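Notebook, March, continued from the drawer page

Hinged cases again, and I'm in a very good mood about it. I've been putting off the Soston batch for ages because the last lot of cases drove everyone up the wall (lids that wouldn't stay up, lids that fell shut on your knuckles), but these are a pleasure to handle and I want to get the notes down while I still remember what I was thinking.

What I'm after is simple. We need one kind of case for the small parts on the Flindlow shelves, something anyone can open with one hand while the other hand is full. It has to lie flat when open and it can't slide around on the light tabletop. Color matters more than I expected! I used to order everything in gray and then spend half the morning looking for gray things on a gray table. Dark green wins by a mile. From the doorway I can pick one out right away, and with the lid open I can find the hinge side without bending down to look.

Set up before lunch on the pale table. Cleared the pens and tape off first, wiped it down, pulled the blinds halfway because the glare was making the labels hard to read.

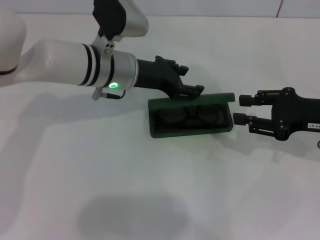 Dark green case lying open on the table.
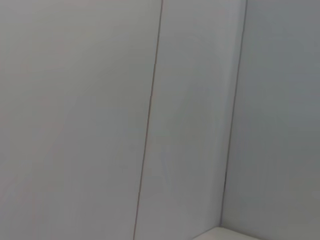
The order of work I settled on, so the afternoon people do it the same way:

Case flat on the table, hinge side away from you. Open the lid all the way and let go of it. Look at whether it stays put or creeps back. Press down lightly on the hinge side and see if the front lifts. Close, latch, unlatch, go again. Five rounds per case and then write something down, even if it's only "fine." I know "fine" feels silly to write five times over but the blank lines on the old Ogbonna sheet are a pain, I can't tell which ones were skipped and which ones were okay.

The Faltby spec says 1000 openings before the hinge pin should be looked at. We are obviously not doing 1000 by hand in a week, so I'd like to keep a running tally on the inside cover of this notebook and just add to it whenever somebody has a case out anyway. It'll creep up. The old tally for the drawers got there faster than I would have guessed, mostly because people can't walk past a drawer without opening it.

Things I noticed and want to chase:

The hinge side is where all the fiddling happens. If you push down near a corner the load goes somewhere different than if you push in the middle, and I'd love to try both on the same case, back to back, with a strip of thin foam under one end. Foam is in the second bin down, the good stuff, please don't use it for packing.

Rim of the lid: does a soft lining change how it closes? My hunch is yes, it'll need a firmer push at the end. Cut 2 strips for this, left them under the ruler.

Table surface. I like how clean everything looks on it but I do wonder about the sliding. Try the rubber mat for comparison, and try the bare top again after a proper wipe with the blue cleaner. Don't change both in one go or we won't know what did what (I did exactly that with the drawer liners and had to start over).

Sizes. If the green ones work out I want to ask for the same case one step deeper, same lid if they'll do it, so the two can share a shelf. The Flindlow shelves are tight at the back and the depth needs checking with the real brackets in, which I keep forgetting to do. Tape measure lives on the hook now, not in the drawer!

Also for whoever labels: put the label on the front edge, never on top. Once they're stacked the top is no use to anybody. Black marker is hopeless on dark green, so white paper labels, and press the corners down hard.

Still to do: foam test, mat test, measure shelf depth, start the tally page. Need more paper labels, down to the last sheet.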